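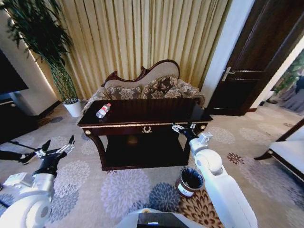 工单 #4731-8
提交人：Ginette Bélanger
类别：家具／客厅／玄关桌
产品：Olteo 系列玄关桌，深色亮面，金色饰边
优先级：提交人选了“紧急”，系统改为“普通”，提交人又改回“紧急”
状态：已关闭（第二次）

问题描述（提交人填写）

桌子会晃。把手放上去会晃，把手拿开，它还要再晃一下，像是在表达意见。圆的东西放上去会往左边滚，一路滚到金色圆钉那个角，然后掉到地毯上。我试过一支笔、一个橙子、一瓶水，水瓶躺着放，结果一样。橙子滚得最快。

桌子摆在客厅中间，后面是那张雕花长沙发，三个大花靠垫。送货的人当时问过我要不要靠墙，我说不要，我喜欢它在这里。我现在还是喜欢它在这里，请不要在回复里建议我靠墙。

另外桌面反光太厉害，擦完十分钟又能看见手印。这个不急。

希望的处理结果：桌子不晃。

处理记录

一、Carter Paquette（Ilener 售后）
Bélanger 女士您好，工单已收到。先请您确认几件事：
桌子下面是地毯还是硬地面？
四个脚底的毛毡垫是否都在？
下层搁板上平时放不放东西？
最近有没有挪动过？
顺便问一句，您考虑过靠墙吗？

二、Ginette Bélanger
地毯。整间屋子都是地毯，靠墙也还是地毯，所以请看我上面写的最后一句。
毛毡垫我趴下去看了，三个在，一个不在。右后脚那个没了，吸尘器里也没找到。
下层搁板上平时放杂志，十五本，不肯扔的那种。为了配合你们我已经拿走了，现在堆在餐椅上，害得有一把椅子没法坐人。
没有挪动过。准确地说，吸尘的时候挪过，吸完又挪回去了，我不认为这算挪动。

三、Carter Paquette
算的。
弯腿的桌子在地毯上拖着走，前腿受的是侧向力，螺栓容易松。以后请两个人抬，或者先把桌子抬起一头再吸。
少一块毛毡垫在地毯上影响不大，绒毛会把差距吃掉，但我还是给您补寄一包。麻烦先做下面的检查，不用工具：
1. 桌面清空。
2. 双手按住左前角，往下压，松开。
3. 换右前角，重复。
4. 换后面两个角，重复。
5. 记下哪一对对角线在翘。
压的时候别按在金边上，那条饰边是贴上去的，按多了会起翘，那就要另开工单了。

四、Ginette Bélanger
做完了。左前和右后是一对，压左前，右后会起来。幅度很小，但我看得见，我母亲在电话里听我描述以后也认为很严重。
桌面没有完全清空，我中途渴了。

五、Carter Paquette
谢谢，这个结果很有用。请转达对令堂的问候。
方向对上了：左前低，东西往左滚；右后翘，桌子会晃。两种可能，一是左前腿的螺栓松，二是左前脚下面的地毯被压塌了。区分办法：把桌子原地掉个头，抬着掉，不要拖。如果低的那个角跟着桌子走，是腿的问题；如果低的还是房间里原来那个位置，是地面的问题。

六、Ginette Bélanger
掉头的意思是，那个金色桂冠徽标要朝着沙发？

七、Carter Paquette
是的，暂时的。

八、Ginette Bélanger
掉了。我坐在沙发上看着那个桂冠，感觉像是得了个什么奖。
低的还是老地方，就是房间里靠电视那一侧。桌子无罪。
橙子这次不参加测试，已经吃了。

九、Carter Paquette
那就是地面。请用手掌在那个位置按一按，看地毯底下是不是比旁边软。那里以前放过别的重物吗？

十、Ginette Bélanger
软。以前放过一个 Beaulieu 的落地钟，放了八年，去年八月卖掉了。买钟的人来搬的时候还说这地毯真厚，我当时以为是夸奖。
所以我是被一个已经不在这里的钟害的。

十一、Carter Paquette
从技术上讲，是的。
处理办法有三个，按麻烦程度从小到大：
甲、把桌子往右移四十七厘米，避开旧压痕。
乙、在左前脚下面垫一片 Lullard 调平垫片，透明的，薄的那种，一片不够再加一片。垫片要放在毛毡垫和地毯之间，不要放在木脚和毛毡垫之间，会滑。
丙、掀开地毯，补底垫。这个不归我们管，要找铺地毯的师傅。
甲是免费的。

十二、Ginette Bélanger
甲不行。往右移，桌子就不在沙发正中间了，中间那个靠垫会跟什么都对不齐。而且离门太近，那扇门往哪边开都要跟它商量。
选乙。垫片多少钱？

十三、Carter Paquette
随毛毡垫一起寄，不收费。2026年6月26日发出，包裹单号末两位是 31。信封很薄，请留意别当广告扔了。

十四、Ginette Bélanger
收到了，差点当广告扔了。
垫了一片，好一点。垫了两片，不晃了。水瓶躺着放在左边，不滚了。我盯了一顿晚饭的时间，它没动。
桌子已经掉回来，桂冠朝外。杂志也放回去了，十四本，有一本我趁机看完了，里面没什么内容。
可以关闭。

系统：工单已关闭。

十五、Ginette Bélanger（重新打开）
手印的事没有人回我。

十六、Carter Paquette
抱歉，漏了。深色亮面漆都会这样，不属于质量问题。建议用微湿的超细纤维布顺着长边擦一遍，马上再用干布擦一遍。不要用带蜡的喷雾，蜡会留一层膜，手印更明显。金色饰边和两颗圆钉只用干布。水瓶杯子之类的，底下最好有杯垫，躺着放的请确认瓶盖拧紧。

十七、Ginette Bélanger
我一直用的就是带蜡的喷雾。买桌子那天你们店里送的。

十八、Carter Paquette
已向店里反映。请先停用。旧的蜡膜可以用一点点中性洗洁精兑温水擦掉，布要拧到几乎不滴水，先在桌子背面找个小地方试。

十九、Ginette Bélanger
试了，干净了。现在能在桌面上看见窗帘的倒影，一褶一褶的，还能看见哪一褶没拉平。窗帘不是你们家的吧？

二十、Carter Paquette
不是。

系统：工单已关闭。
处理结果归类：非产品缺陷（地面）。
耗用配件：毛毡垫一包，调平垫片两片。
满意度评分：四星。
评语：扣一颗星是因为第一封回复里问了靠墙。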